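Home Textiles Bedding Repairs Galleries Contact
Search this site Enter keyword Go
Reading time: 4 minutes

Crib and toddler sheets: folding and wear gallery

These notes cover the printed sheets in the Bekholm linen store, which supplies the nursery rooms on the ground floor. The store holds 264 sheets in three sizes. Plain white stock is on a separate page. The notes were compiled by Suha Yammine, with the wash records kept by Fadi Chidiac.

All sheets are folded by the same method, set out first. Wear and print condition follow, then the gallery entry for the current batch. Sheet numbers refer to the tag sewn into the hem at the foot end.

Folding, flat sheets

Lay the sheet print side up on the table. Pull the two head corners square, then the two foot corners. Smooth from the center outward with the flat of the hand. Smoothing from one end to the other pushes the slack into a ridge at the far hem, and the ridge sets once the stack is weighted.

Fold in half lengthwise, print inside. Match the hems and let the selvages fall where they fall. Older sheets have drifted off square, and forcing the selvages together puts a twist in the fold. Fold in half again lengthwise, then in thirds across. The finished packet should be 34 cm on its long side and fit the Khoury shelf without overhang.

Folding, fitted sheets

Tuck each head pocket into the foot pocket on the same side, then fold the elastic edge in to make a rectangle. From there the steps are as for flat sheets. Packets come out thicker at one end. Alternate the thick ends when stacking.

Creases

Creases are graded at the table, before folding.

Grade 1: short surface wrinkles that clear under the hand.
Grade 2: long wrinkles that return after smoothing. Mist lightly, wait, smooth again.
Grade 3: set folds with a visible line in the print. Return to the press.

Diagonal wrinkles usually mean the sheet was lifted from the basket by one corner. Lift by two.

Press setting for cotton prints is medium with steam, reverse side only. The Flukton press runs hotter on the left half of the plate, so start on the right. Do not press directly on lettering.

Print condition

Printed motifs are checked in three places: head end, center, foot end. Look for cracking in solid colors, loss along fold lines, and bleeding at dark outlines. Small lettering goes first. Where a line of text sits across a habitual fold, move the fold a hand's width at the next wash and note it on the card.

Reds are checked against the Clellar swatch. Maya Twal found 83 sheets within one step of the swatch in January. The rest were moved to the second shelf and stay in use.

Gallery: cartoon prints, cream ground

Prints in this group are stored together whatever their size. Sort by ground color first, then by motif.

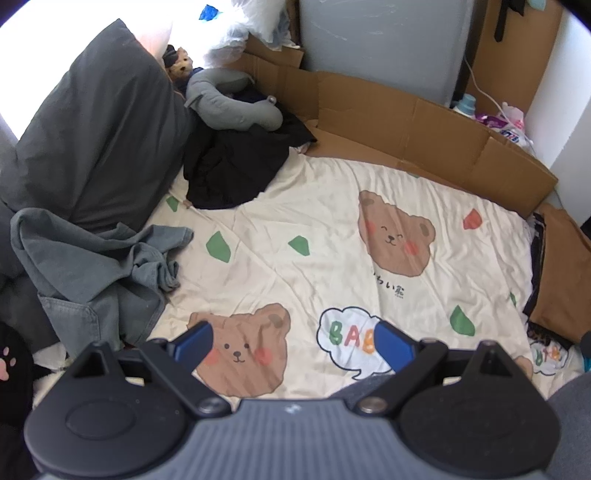

Bear print on cream. Long diagonal wrinkles, with further folds on the right side. Part of the black lettering is lost in a fold.

Storage

Stack no more than ten packets high. Fold edge faces out, tag side down. Rotate from the bottom of the stack so that the same sheets are not washed every week. Cards for withdrawn sheets go to Hamdia Tufa, who keeps them with the purchase records.

Previous gallery Next gallery Back to Bedding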